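Comparing two grippers without losing your temper
Speaker notes, Wednesday session, 25 minutes plus questions

Slide 1. Title

Wait for the door to stop opening. It won't. Start anyway.

Thank them for picking this over the talk next door on walking robots, which has videos. Mine has felt.

Say up front what the talk is: we had two handheld grippers on the bench, the Tirnis and the Sornier, and had to pick one to collect demonstrations with before the arm showed up. The arm is a Grultus. It showed up in November. We had been promised it for summer, and nobody had said which one.

Slide 2. Why handheld at all

Keep this short, half the room does it already. You hold the gripper, you do the task with your own arm, the camera on top records what the fingers see. Later a policy learns from it and the real arm tries to do the same thing, with less shame.

The catch: your arm is very good and very forgiving. If the gripper is bad, your wrist fixes it without asking you. You go home thinking the gripper is great. Pause here. Someone usually nods in a way that suggests a budget was spent.

Slide 3. What we meant by "compare"

Our first plan was a spreadsheet with 31 columns. Do not show the spreadsheet. If asked, say it's being cleaned up.

What survived:
Does it hold the thing.
Does it let go of the thing.
Can the camera see what happened.
How does your hand feel after lunch.

We ran 200 trials on each gripper. Same objects, same table, same person for both on any given day, order swapped after the break. I'd love to claim we designed it that way from the start. We swapped the order after noticing that whichever gripper went second was always worse, and that the person holding it was always me, tired.

Slide 4. The objects

Cups, a few boxes, a sponge, cable ties, a spoon. The spoon was a mistake. A spoon flat on a table tests your patience and your fingernails, and the grippers have neither. Skip the spoon story if past the eight-minute mark.

Cups did most of the work. You can grab a cup by the rim, one finger in and one out, or squeeze it across the body, and those are two quite different jobs. Rim grasps tell you about fingertip shape. Body grasps tell you about opening width and what the pads are made of.

Slide 5. Pads

Spend time here. This is the slide people email about.

The fingers shipped with smooth rubber. Rubber grips nicely and then doesn't want to give the object back. You open the fingers, the cup comes along for a bit, thinks it over, and tips. With a person holding the gripper you'd hardly notice, you just shake it off. The arm does not know how to shake it off. The arm stands there and looks proud.

So we tried foam, which crumbled, then silicone, which collected every crumb in the building, then felt, which I had bought for chair legs.

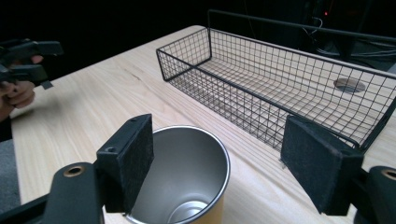

Felt costs you grip and pays you back on release. That was the trade in our trials, and for cups I'd take it every time. We kept a metal one in the set the whole way through, the kind with a rolled rim, and that rim is where the pads earn their keep: a hard pad lands on one spot of the curve and the cup pivots, a soft one gives a little and the cup stays where you left it. Look at the right-hand pad too, tipped in toward the middle. If you're building fingers, decide early how much tilt you want at the tip, then check it with the gripper closed on an object. Closed on air, everything lines up beautifully.

If someone asks how long felt lasts: we changed ours every 70 grasps. That number came from a person getting annoyed and should be treated with the respect that deserves.

Slide 6. Pivots

Every loose joint in a finger shows up twice, once in the grasp and once in the video. The Sornier had play at the pivot from day one. You could wiggle the fingertip with your pinky. For a human operator, no problem at all. For the estimate of where the fingertips are, a quiet disaster, because the width reading says one thing and the pads are doing another.

We fitted new bushings and it got better. We did not get it to zero. If a vendor tells you zero, ask to hold it.

Demo: pass the two loose fingers around the front row. Get them back this time.

Slide 7. What the camera sees

Mount the camera high and you get a nice view down into things, plus both fingertips in the same place every time, which the learning people want. What you give up is any idea of what's happening under the object. A cup seen from overhead is mostly mouth. Whether its base is flat on the table or sitting on a cable is anybody's guess.

Lower mount: you see the contact, and then the object gets close and you see nothing else. We tried both on the Tirnis. We went back to high.

Also, wire things. Baskets, racks, anything mesh. Your eye reads straight through the grid to the table and has no trouble. Depth estimation has a lot of trouble. It reported surfaces where there was air, and air where there was basket, with equal confidence. If your task involves putting stuff into a wire basket, budget a week. Then budget the week again.

Small practical point: turn off exposure hunting. Shiny metal against a dark room makes auto exposure pump up and down as you move in, and every clip ends up looking like it was recorded during a thunderstorm.

Slide 8. Two hands

Most of our tasks ended up needing two grippers, one to steady and one to move. Everything that was mildly wrong with one became properly wrong with two. Handles bumped. Triggers got pulled in sympathy — you squeeze left, your right hand joins in to be supportive.

The Tirnis handle is short, so your fingers sit close under the jaw and you can bring a pair together over a small area. The Sornier handle is longer and better for the wrist, and two of them over one cup is a traffic incident.

We never found a handle that was good at both. Say this plainly. People write it down.

Slide 9. Results

Leave the chart up and stop talking for a few seconds. This is hard for me.

Holding: the Sornier won. It closes harder and it knows it.
Letting go: the Tirnis won, and with felt it won by a lot.
Camera: a draw, once both had the same mount.
After lunch: the Sornier by a mile, one at a time. As a pair, neither. There was stretching.

We went with the Tirnis for two-handed work. The Sornier is still on the bench and gets picked up whenever something heavy needs lifting, or when the Tirnis is charging.

Slide 10. Then the arm arrived

The Grultus has its own wrist flange and its own opinions. Both grippers needed an adapter plate. Ours ran through the Major controller, which wanted width in meters while we'd logged it in millimeters, so the first replay asked for an opening the size of a barn. The controller said no. Good controller.

Once that was fixed, replays on the arm looked like the handheld trials except for release, where every bad habit my wrist had been covering for came out in public. Felt helped here more than it had in the hand. That was the one result I'd have bet against, and I have the email where I did.

Slide 11. Things I'd do again, and one I wouldn't

Swap the order of the grippers every session.
Log pad changes. We started late and half the early data has a question mark beside it.
Put the same object in the same orientation on a taped mark, and film the mark.
Test release as a separate thing, with its own score.
The spoon.

If running over, jump straight to here from slide 9 and pretend the adapter plate was painless.

Slide 12. Questions

Likely ones:

Why not suction? Because of the sponge.

Did you try other people's hands? Yes, two more operators on the last batch. The ranking held for grip and release. It did not hold for comfort, where hand size decides everything and I have no chart.

Can we have the finger files? Yes, email me. The felt is from the hardware store, aisle with the chair legs, self-adhesive, and the adhesive is terrible, so use a screw.

Collect both loose fingers from the front row before unplugging the laptop.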